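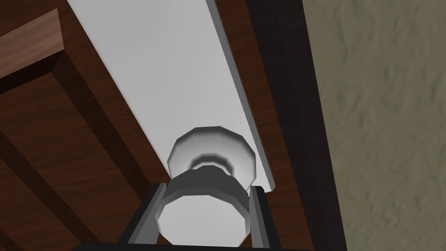

November, claims letters bench, after lunch

Right, the Skirasholm letters again. I spent the whole morning on the income protection refusals and I think I've finally found why the wording comes out so harsh (it's been bugging me for ages!). The template pulls the exclusion clause in first and the explanation second, so people read "we are unable to pay" and then get a page of small print before they find out which bit of the policy we mean.

Ran the old template over the 400 test claims. 107 came back as refusals, and 11 of those had the wrong clause number in them. Not the wrong decision, thank goodness, just the wrong number, but imagine being off sick and trying to look that up.

Engelbert Auer reckons it's the Pulosen import dropping the sub-clauses when a policy has been moved over from Brosance. I'd have blamed Rainer, but I checked two by hand and he's right, the "b" has gone missing in both.

New version: decision, the clause in full, what we looked at, how to complain. I've kept it under 300 words, which took some doing – the complaints paragraph is a beast and Legal won't let me touch it.

Still to do: rerun the 11 with the sub-clauses put back. Ask Engelbert whether joint policies go through the same import, I've a nasty feeling they do. Old template is saved in the shared folder, please don't tidy it away yet!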